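Opinião | Robótica e Automação
Partilhar Guardar Imprimir

Quem escreve as regras do simulador?

Há meses que circula um rascunho de boas práticas para avaliar manipulação em simulação, o chamado guia Ondley. 14 páginas. Li-o de uma assentada, no comboio, e cheguei ao fim irritado. Muita coisa sobre formatos de ficheiro, nomes de pastas, versões. Sobre o que conta como tarefa cumprida, dois parágrafos. Dois! 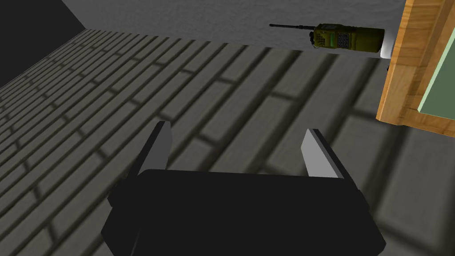
Duarte Quintela

Vamos ao que interessa. Um robô que pega num rádio pousado no chão, encostado à parede. Parece simples. Mas o que é "pegar"? Fechar os dedos? Levantar? Levantar e aguentar quantos segundos? E se a antena arrasta pela parede, conta? O guia diz "contacto estável com o objecto". Pois. Estável para quem.

Na Miresine usa-se uma definição, na Clisholm outra. Depois publicam percentagens lado a lado como se fossem a mesma coisa. Não são. Já vi um modelo passar num critério e chumbar no outro com exactamente os mesmos episódios. Os mesmos. Ninguém mentiu, só mediram coisas diferentes e chamaram-lhe sucesso às duas.

E os mil episódios. Toda a gente quer chegar aos 1000, número redondo, fica bem na tabela. Prefiro 9 situações bem descritas, com posição inicial, objectos na vizinhança, critério de paragem, a 1000 sorteios que ninguem voltou a abrir. Sei que é uma posição pouco popular. Paciência.
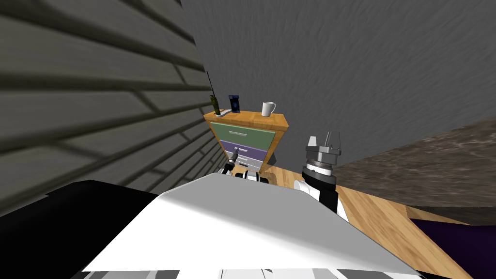

Outra omissão: o que está à volta. Uma coisa é agarrar um objecto sozinho, outra é agarrá-lo em cima de uma mesa de cabeceira com uma caneca ao lado. Se a caneca cai, a tarefa foi cumprida? Pelo rascunho, sim. Pelo bom senso, não. Em minha casa uma caneca no chão é um problema, com ou sem rádio na mão.

O protocolo Bouvier, mais antigo e bastante mais feio de ler, pelo menos obrigava a registar os danos colaterais. Uma coluna na folha. Dava trabalho, as equipas queixavam-se, a coluna desapareceu na revisão de Setembro. Voltem a pô-la.

Falta também falar dos pontos de vista. Avalia-se muito pela câmara do pulso e a câmara do pulso, por vezes, pouco vê além de parede ou chão. O guia devia exigir que se diga, para cada episódio, que vistas o modelo recebeu e se o alvo aparecia nelas. Não pede. Fica tudo num "observações visuais" genérico que serve para qualquer coisa.
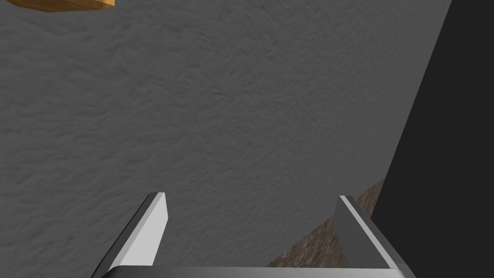 Pinça aberta diante de uma superfície cinzenta, em simulação.

Dir-me-ão que é cedo, que regras a mais matam a investigação. Já ouvi isto noutras áreas e acabou sempre com cada um a corrigir à pressa quando apareceu o primeiro cliente zangado. Não peço um calhamaço. Peço mais de 2 parágrafos sobre o essencial. Critério de sucesso por escrito, antes de correr os testes. Danos contados. Vistas declaradas. Falhas publicadas junto com os êxitos, e não num anexo que se pede por email e que nunca chega.

A consulta do Ondley continua aberta. Mandei os meus comentários, secos, sem grandes cortesias. Quem trabalha nisto que mande tambem os seus, mesmo que seja para dizer que estou errado na parte dos 1000.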